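Gazetteer notebook, October 2020

Back on the Drultach sheet today after leaving it alone for too long. This is mostly so I remember why I changed what I changed, and so whoever picks up the place entries next doesn't undo it all by accident.

The sticking point is still Purumero. The old index has it as a village, the parish list has it as a village with a chapel, and the drainage map has it as two separate clusters of houses on either side of the canal, with the name printed across both. I had been treating it as one place with one point. Then I laid the canal survey over the top and the point landed in the water! So for now I've moved it to the west bank, next to the chapel, and put a note in the remarks column saying the east bank goes with it.

The boundary is a bigger headache. Kincaid township was drawn up before the lake was drained, so its southern line just follows the old shore, and the shore isn't there any more. It's beet fields now. The township description says "along the water" for that whole side, and everybody since has guessed at which water. The three maps I've got put the line in three different places, and the widest gap between them is 900 meters, right where Ciseo sits. Depending on the map you trust, Ciseo is either the last place in Kincaid or the first one in Drultach. The people who made the road signs went for Drultach. The school district went for Kincaid. I'm with the school district, mainly on the strength of the old tax rolls, which list Ciseo under Kincaid every single year I've been able to check. 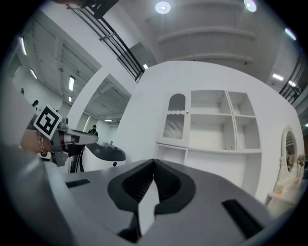 Elevations next. The lakebed is so flat that the contour lines tell you next to nothing, and the spot heights are where all the information is. I re-read the ones along the old shore and the drop from the Kincaid side down to the middle of the bed is only 7 meters, spread over such a distance that you'd never feel it on foot. What I ended up doing is marking the shore on my tracing wherever the spot heights dip and joining up the marks by hand. Where the canal cuts through I did it with two lines closing in to a point, same sort of shape as the dark V-shaped part in the middle of that gray gripper, and put the canal mouth at the tip. It reads well at small sizes and it keeps the label clear of the road.

I'm happy with the result from Purumero up to the pump station. North of that I'm guessing, and I've drawn it dashed so it looks like a guess.

Population figures — still a mess. Ciseo is given as 60 households in one list and 100 in the next, and the lists don't say whether they count the farms outside the village. My hunch is that the bigger number has the farms in it, but a hunch isn't going in the entry. Both numbers go in, each with its list named, and the reader can make up their own mind. Same treatment for the village founding dates, which all seem to copy each other anyway.

Spelling: Drultach with a c-h at the end, always. There's a k version on the railroad timetable and it has crept into a bunch of our older entries. I fixed the ones I saw, but I only searched the main file, so the captions and the index cards still need going through.

Left to do:
Check the east bank of Purumero against the postal list.
Redo the Ciseo entry with the tax roll references in full (I've got them on loose paper, in the green folder).
Ask the county for the January sheet, the one with the pump station on it. The copy we have is too faint to read along the fold.
Change the k's in the captions.

Tracing is rolled up on top of the map drawers. Please don't fold it, the ink on the north end is the kind that cracks.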